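Magazine > Features > Robots and Making > On Test

The practice arm that lives on your laptop

I have wanted a robot arm since I was nine, and for the past month I've had one. It doesn't weigh anything, it can't knock over my tea, and it runs on the same laptop I'm using to write this. Zokari is a teaching kit from Seixas, a small firm in Odcombe, and its first half is pure software: a simulated arm, a simulated bench and a set of blocks to practise on. The second half, a real desktop arm, is an extra at £637, and you can leave it until you're ready (or until you've saved up!).

Setting up took me one cup of coffee. After that you choose from 103 tasks, which start with reaching and nudging and work up to sorting, stacking and fetching things from awkward corners. You write short commands, press run and watch. My first program drove the arm straight through the bench at full speed, and I laughed out loud and did it again.

The blocks look like something from a nursery, all plain shapes and loud colours, and I grew very fond of them. It's the views that make the puzzles good. You can swap between several, and from a low, close one a red cube can fill the foreground and leave only the top of a green wedge showing behind it. Working out how to reach the wedge without shoving the cube kept me up well past midnight.
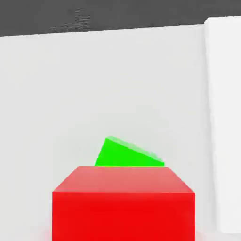
Kusum Jaiswal found the same tasks far too forgiving at first, and told me that she only began to enjoy Zokari once she had turned the friction down and let things slide about. She'd like that setting moved to the front page, and so would I.

There are rough patches. The help pages assume you know what a joint limit is, saving a half-finished task takes two menus too many, and my older laptop's fan complained throughout. Albertina Cordeiro at Seixas says new help pages have been in the works since October.

I've now done just over half the tasks, and the wedge and I are on good terms. Next up is the one called Zokanley, a stacking job with a time limit, and I've already failed it twice.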